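Conduvero to Open Calham Film Season After Three-Year Break

CALHAM, 1 October 2022. The feature film Conduvero will open the winter season at the Saragih Theater in February, the theater's programming office announced. The drama is the first full-length production from Farkier Pictures in three years and will be shown in Calham before it is released in other cities.

The opening night screening will be held in the main auditorium, which seats 400. Two further screenings will follow during the same week, one in the afternoon and one in the evening. Tickets for all performances will be sold through the theater box office and on its website. Members of the Saragih Theater will be able to reserve seats one week before general sales begin.

Conduvero follows two sisters who return to their family's restaurant after a long separation and must decide whether to keep it open. The story takes place over a single winter. Most of the action is set in the restaurant's kitchen and dining room, with a smaller number of scenes in the streets of the surrounding town.

Farkier Pictures stated that principal photography was completed this summer and that the film is now being edited. The sound mix will begin later in the fall. A first trailer is expected before the end of the year, and the company intends to show it in theaters before placing it online.

The production was first announced before the company's last release but was delayed twice. The first delay allowed the script to be rewritten. The second came when the original filming location was sold and could no longer be used. Farkier Pictures then moved the production to Calham, where interior scenes were filmed in a former grain warehouse near the river. Exterior scenes were filmed in the old market district over several weeks. 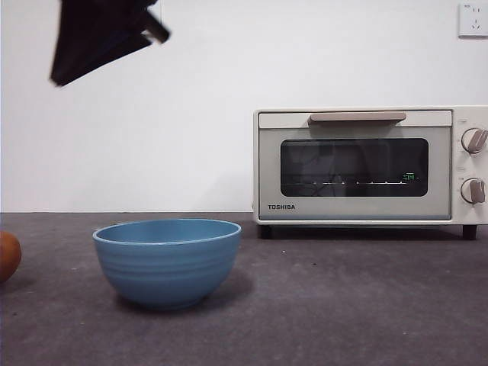 A blue bowl on a gray tabletop, with a white wall behind.

According to the company, 1,686 local residents applied to appear as extras. Those selected took part mainly in the restaurant scenes and in a street procession that closes the film. The programming office said that a separate screening will be arranged for extras and crew members, and that invitations will be sent by mail in January. Guests at that screening will not need to purchase a ticket.

The cast list has not yet been released in full. Farkier Pictures confirmed only that the two leading roles went to performers with a background in stage work, neither of whom has previously appeared in one of the company's films. A complete list of cast and crew will be published together with the trailer.

Music for the film was recorded in the theater's own rehearsal hall. The score is written for a small group of strings and piano, and a short program of pieces from it will be performed live in the lobby before the opening night screening. The lobby performance is open to ticket holders only. Doors will open one hour before the film begins.

The Saragih Theater has presented a winter film season every year since its auditorium was equipped for digital projection. In previous seasons the opening title was usually a restored classic. The programming office said the choice of a new feature reflects the number of requests it has received from audiences for current releases, and that restored films will continue to make up half of the schedule.

The rest of the winter program is still being prepared. It will include a series of family matinees, a weekend of short films by student directors and an evening of silent comedies with live piano. The short film weekend is open to entries from students enrolled at any college in the state. Entry forms may be collected at the box office or requested in writing, and must be returned by the date printed on the form. Films longer than twenty minutes will not be accepted.

Ticket prices for the season will remain at last year's level. Reduced rates apply to students, to people over the age of 65 and to groups of ten or more. The theater asks groups to book in advance by telephone so that seats can be held together. Tickets may be exchanged for another performance of the same film up to one day before the screening, subject to available seats, but cannot be refunded.

All screenings of Conduvero in Calham will be shown with captions. Headsets with audio description will be available at the coat check on request. The theater has wheelchair spaces on the ground floor, and patrons who need one are asked to state this when booking. An elevator serves the balcony and the upper lobby.

Following the Calham screenings, Farkier Pictures plans to release the film in a limited number of theaters and to add further locations during the spring. The company has not set a date for home viewing and said it does not expect to do so before the theatrical run has ended. Discussions with distributors outside the country are continuing.

The company also confirmed that it has begun work on its next project, a period drama that does not yet have a title. Filming is not expected to start until Conduvero has completed its first run. No decision has been made on whether that production will also be based in Calham, although the warehouse remains under lease to the company.

A small display of costumes and set drawings from Conduvero will be on view in the upper lobby throughout the opening week. Admission to the display is free during box office hours, and no ticket to a screening is required. School groups may arrange a visit on weekday mornings by contacting the theater's education desk.

The exact date of the opening night and the times of all performances will be published with the complete season schedule. Printed copies of the schedule will be mailed to members and placed at the box office, the public library and the visitor center. Members whose mailing address has changed are asked to notify the membership desk before the end of the month.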